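What Happens at a Robot Open Day?

An open day is a time when a workshop or lab lets visitors in to see its machines run. The Stamel workshop in Barkside holds one each June. Last time, 259 people came, and many of them were in elementary school. The demonstration lasts 2 hours, with a break in the middle.

What is a robot arm?

A robot arm is a machine made of stiff parts called links. The links meet at joints. Each joint has a motor that turns it, much as your elbow and wrist bend your own arm. At the end of the arm is a gripper. A gripper has fingers that close on an object and hold it.

The arms at Stamel are part of a project named Idivness. The project studies how two arms can work at the same table. This is harder than using one arm. Each arm has to reach its own target, and the two must not bump into each other.

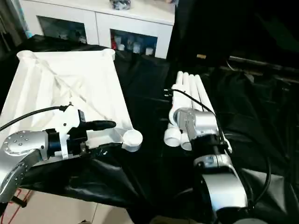 Two silver robot arms at work over a table covered in black plastic. The one at the right holds a bundle of white pipes.

Why use pipes and trays?

Objects differ in how they behave. A pipe is stiff, so it keeps its shape when a gripper squeezes it. A thin tray can bend. If a finger pushes too hard on it, the material folds and the tray may slide. A robot must use the right amount of force for each one.

Round things are another problem. A gripper touches a pipe in only a few places, so the pipe can roll or twist. Several pipes side by side make a wider shape, and the gripper has to open farther to fit around it.

How does a robot learn a task?

The Idivness arms repeat each task many times. The computer program that runs them is called Eze. It stores a record of every try – where the joints were and how the fingers moved. Eze has almost 2,000 records so far, and 800 of them are for pipes.

What should visitors know?

Stay behind the yellow line on the floor. Keep bags off the cables. Questions are welcome during the break, when the arms are switched off.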